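Dalva Bittencourt
Saturday

Decided this morning that the sock situation in this house would be resolved by lunch. It is now after dinner. A thread.

For background, there are 23 socks on my bed with no partner. I know the number because I laid them all out in rows like a yearbook photo.

My sister Moura says a single sock is just a sock that hasn't given up hope. Moura wears sandals into November and doesn't get a vote.

Step one was agreeing on a fold. I grew up rolling them into a ball and pulling one cuff over the whole thing. My husband thinks this ruins the elastic. He read it somewhere. He has been carrying this information since before we were married and brings it out at parties.

So we tried his way, flat and folded in thirds. They look great for as long as you don't open the drawer. Open the drawer and it's a salad.

We're back to bundles. He is being very gracious and has sighed only 2 times.

Step two was a box with compartments. I've resisted these for years on the grounds that if I wanted to file my socks I'd have gone to law school. But I'm tired, and it's either a box or another winter of getting dressed by feel.
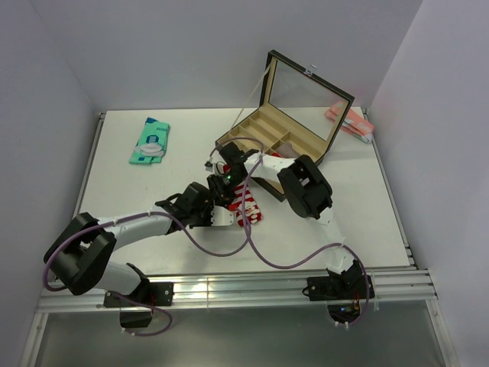

My system is bright colors in the box first, everything black or navy after that, and stripes last. Stripes are the problem. I own striped socks the way other people own pens. They arrive one at a time and I couldn't tell you from where.

Red and white stripes in particular. Every December someone decides I'm a red-and-white-stripes person and I have never had the nerve to correct them.

A pink pair and a teal pair are easy. You can match those half asleep. If I were starting over I'd buy one pair in each color of the rainbow and call it a wardrobe.

Reply guy wants to know why I don't just buy 500 identical black socks. Sir, I tried that in college. They all fade at different speeds. By spring you're matching shades of charcoal under a lamp like a jeweler.

Update, the dryer has been pulled out from the wall. Found a guitar pick, a library card from Lomthorpe (we left Lomthorpe six years ago) and one sock. It does not match any of the 23.

So that's 24.

Moura has texted to ask if she can have the odd ones for dusting. I said no so fast I scared myself.

Putting the leftovers in a bag on the closet shelf until September. Anyone still single by then goes to Moura.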